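Publicado a 2017-06-09

Monstros que pagam a renda

O segundo livro é sempre o pior. Diz ela, não eu. Hanne Thorlacius entregou o manuscrito de Skostach com 18 dias de atraso e passou a semana seguinte a dormir. Depois leu tudo de seguida e quis mudar o fim. A editora, a Atico, disse que não. Ela mudou na mesma.

Para quem chega agora: Skostach é uma cidade de montanha onde os mortos continuam a pagar impostos e uma cobradora, Voder, se apaixona por um devedor falecido há séculos. Romance paranormal, sim, com beijos e tudo. Mas também muita burocracia, carimbos, filas, um dragão que ninguém sabe a quem pertence. O primeiro volume saiu em outubro numa tiragem de 500 exemplares. Esgotou. A segunda edição também já vai no fim e o digital, ao que parece, vende melhor ainda.

Falámos à mesa, café atrás de café. Ela fala depressa, volta atrás, corrige-se. Detesta a palavra "saga". Detesta sobretudo que lhe perguntem se acredita em fantasmas.

"Acredito em prazos", responde.

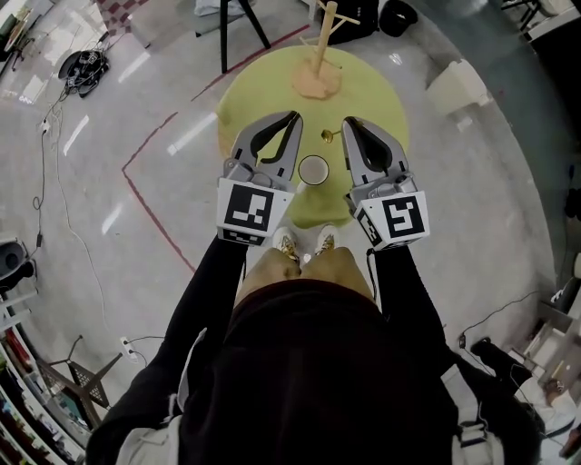
Mesa redonda, chávena branca ao centro.

A escrita, então. De manhã cedo, à mão, 2 páginas, nunca mais. À tarde passa a limpo e corta. Do volume novo caíram 50 páginas inteiras, quase todas sobre o irmão de Voder, que os leitores da primeira hora vão procurar em vão. Ficou uma carta dele, no capitulo nove. Chega e sobra, acha ela. Eu achei pouco.

O que mudou mesmo foi o vilão. Schwaiger era no primeiro livro um demónio de manual, chifres, voz grave, ameaças à porta de casa. Agora tem uma reforma em atraso e dores nas costas, e a cena em que pede ajuda à cobradora é a melhor coisa que Thorlacius escreveu até hoje. Também a mais triste. O romance propriamente dito perde algum fôlego a meio, há um baile a mais, e a viagem ao vale arrasta-se. Recupera nas ultimas páginas, as tais que a Atico não queria.

Terceiro volume? Está começado. Título não há, ou há e não diz. Promete menos mortos e mais inverno. E o dragão, pergunto. Encolhe os ombros, pede outro café.

"O dragão é da câmara municipal. Sempre foi."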